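Posa Two-Tier Shoe Rack: Assembly and Use

Last updated January 5, 2026

Section 3. Setting up on a table

The Posa rack can be used on a floor, a bench or a sturdy table. Choose the place before you load it.

1. Wipe the surface with a dry cloth. Grit under the feet will mark wood.
2. Check that the surface is level. Put the base down and press each front corner in turn. If it rocks, move it.
3. Keep the front of the base back from the table edge, so there is room to set shoes down while you sort them.

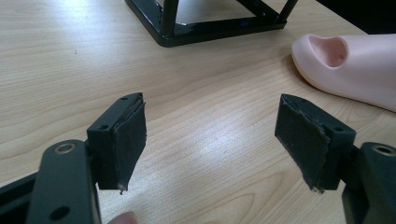 Fig. 3-1. Tabletop with the work area in front of the stand left clear.

4. Push each post into its socket in the base until it stops. Do not use a hammer.
5. Lower the upper shelf onto the posts, wavy edge to the front, and screw on the knobs by hand.

NOTE: Knobs are sold in mixed colors under part number 131. All colors have the same thread.

Section 4. Loading the shelves 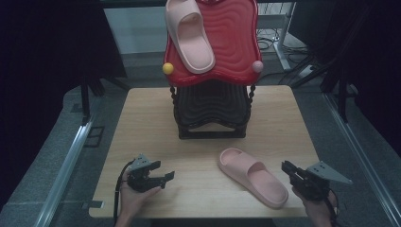 Slippers and other light shoes go on the upper shelf, and heavier shoes go below. Load one shoe at a time and set it down flat on the ridges. Point the toe to the back, as with the pink slide on the left half of the red shelf, and leave the right half free for its mate. Turn the second shoe the same way before you lift it onto the shelf. The heel should sit inside the front rim.

CAUTION: Do not lift the rack by the upper shelf. Unload it and carry it by the base.

Section 5. Care of the table

Varnis felt pads (part number 215) may be fitted under the feet on soft or oiled wood. Replace them when they flatten.

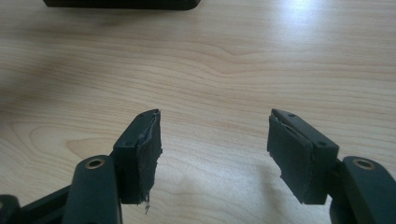
Do not drag a loaded rack across a wood top, with or without pads. Dust the surface under the base when you clean the shelves. Shoes worn outdoors should be brushed off first, soles included.

For spare posts, order part number 670 from Fawzy.

Text: Karim Bensaid. Checked by Ayman Bensaid.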